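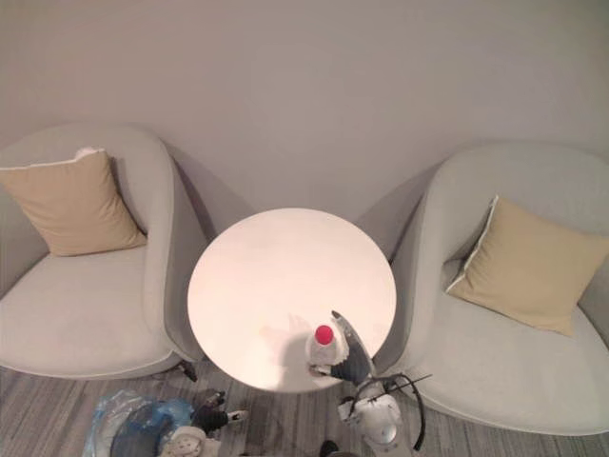
What is the most practical way to show a two-armed robot a household task?

For the tasks studied in this project, remote control by a person seated at a pair of leader arms gave more usable demonstrations than guiding the robot's arms directly by hand. Hand guiding was easier to learn and remains the better choice for short motions that involve one arm.

Student Project Report
Teaching by Demonstration: Hand Guiding and Remote Control Compared
Wikar Laboratory, Fovholm Institute of Technology
Submitted by Lilian Mugo and Wafula Athumani
Project supervisor: Edgars Baranauskienė

Summary

This report presents the work of a two-person student team on methods for showing a robot a manipulation task. Two methods were compared. In the first, the operator held the robot's arms and moved them through the task while the joint positions were recorded. In the second, the operator moved a smaller pair of leader arms and the robot copied the motion. The team recorded 436 demonstrations, of which 301 were accepted for training under the rules given below. The tasks were clearing small items from a table, placing a bottle upright at a marked location, and putting loose items into a bag.

Background

Earlier student work in the laboratory used written motion programs. Each program had to be revised when furniture was moved or when an object was replaced by one of a different height. The supervisor asked the present team to examine whether demonstrations could take the place of these programs for simple tasks in a sitting area.

The robot has two arms, each with a gripper, and a camera at the head that looks down on the work area. The head camera view is recorded with every demonstration. During remote control the same view is shown to the operator on a screen.

Recording Methods

Hand guiding. The motors were set to a low-resistance mode. The operator stood beside the robot and held the forearm near the wrist. Gripper opening and closing was controlled with a foot pedal. Only one arm could be guided well at a time, so tasks requiring both arms were recorded in two passes and joined afterward.

Remote control. The operator sat at a desk behind the robot with one leader arm in each hand. A trigger on each leader arm set the opening of the matching gripper. Both arms could be moved together. The operator was asked to work from the head camera view alone and not to look past the screen at the table, so that the recorded images would contain the information used to make each decision.

All operators completed one practice session before recording. Practice attempts were not counted.

Acceptance Rules

A demonstration was accepted if the task was finished, no object was dropped, and the recording contained no gap in the camera images or joint data. A demonstration was also rejected if the operator's hands or arms covered the object at the moment of grasping. The last rule was added in February after a review by Faraji Rweyemamu, the laboratory's teaching assistant. It applied mainly to hand guiding, where the operator's body often came between the head camera and the table. Demonstrations recorded before the change were checked again under the new rule.

Results

Of the 301 accepted demonstrations, 71 were recorded by hand guiding and the remainder by remote control. The team had planned for an equal division. Once the rule on covered objects was applied, a large share of the hand-guided recordings could no longer be used.

Operators reached a steady pace sooner with hand guiding. Most needed only a few attempts before their motions became regular. With remote control, the first attempts were slow, and operators tended to stop above the object and adjust the wrist several times before closing the gripper. These pauses appear in the recorded data. A policy trained on early recordings reproduced them, stopping above the bottle for several seconds before continuing.

Bottle placement was the most demanding task for remote operators. The head camera looks steeply down, so a standing bottle appears mostly as its cap, and its height is difficult to judge. Wekesa Kirui, who served as an operator for both methods, reported that he learned to use the bottle's shadow on the tabletop as a guide to distance. Two other operators described the same habit without having discussed it. The team then kept the room lighting fixed for all later sessions. Whether the trained policy also depends on shadows was not tested and should be examined.

Two-arm bagging could not be recorded in a satisfactory way by hand guiding. When the two passes were joined, small timing differences caused the second arm to arrive before the bag was open. All accepted bagging demonstrations therefore came from remote control.

Trained Policy

One policy was trained for each task with the Masanja training software maintained by the laboratory. In the final evaluation, the bottle placement policy finished the task in 70 percent of trials. Failures fell into two groups: closing the gripper too early, and touching the bottle with the side of a finger during the approach. The bagging policy opened the bag reliably but often released the item at the rim.

Difficulties

Cable routing required more time than expected. A cable that was too short limited wrist rotation, and one that was too long sometimes caught on furniture. The team settled on a loose loop held by a clip at the forearm. The leader arms, supplied by Stellorent, also lost their zero position when unplugged. One full Wednesday session was discarded for this reason. A zero check now forms part of the start-up sheet.

Recommendations

Future teams should record two-arm tasks by remote control and reserve hand guiding for single-arm motions in which the operator can stand clear of the camera. The practice session should be extended for remote operators. A second camera near the wrist would help with judging height, and the laboratory has approved its purchase for the next project group. Recordings, start-up sheets and operator notes are stored on the laboratory server and may be requested from the supervisor.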